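6/22/25

I promised myself to write in the evening even when I am tired, so I write. Today was my third day of table setting with the hand grippers, and the first day with the new rules from Flernari. They came as a printed paper of four pages. I read it two times on the bus to Wernville, and again with a dictionary at lunch, because the word "nominal" was in it seven times and I was not sure of it.

The main rule is that every demonstration begins with both grippers fully open, and they must stay still until the tone. Before, I started to move when I felt ready. Now I wait. The first hour I made this mistake many times and had to mark each one as rejected. We must mark our own mistakes, and I think it is right, although it is not pleasant to do.
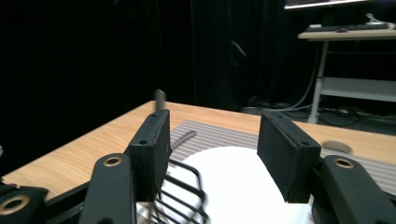 The second rule I like more. If something falls, you do not catch it with your fingers. You let it stay where it fell, finish the recording, and write "drop" in the sheet. My hands do not obey this yet. All my life I catch spoons. The paper explains that a robot which learns from us will have no free fingers to help itself, and when I read this I understood also the rule about slow closing of the jaws, which had looked to me only like a wish of some strict person.

I did 34 good ones before the evening. The plan is 50 for a day, and 1,000 for the whole group until the end of July. I was worried that I am too slow, but in the paper it is written clearly that speed is not a reason to accept a bad recording. I underlined this sentence with a pencil.

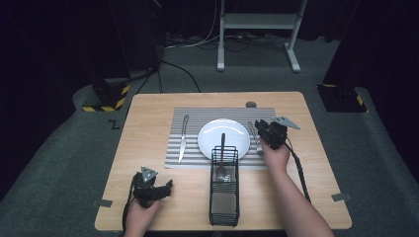
Setting the table, knife on the left and fork on the right.

At home my mother would not allow the knife on this side! I wanted to correct it the whole afternoon. But my opinion about knives is not in the rules, so I kept it for this diary.

One thing I do not agree with. The paper says to check the cables of the grippers "regularly." What is regularly? For me it is before each recording, for another person it is after lunch. The old Windix paper said every tenth recording, and it was easy to follow. I wrote a question on the back page and left it in the box. I wrote it three times first to be sure that it is polite.

My right wrist hurts a little. Tomorrow I must take the longer sleeves, because the straps rub, and buy bread, and call about the electricity bill. I also did not yet find out what the difference is between "shall" and "should" in part three.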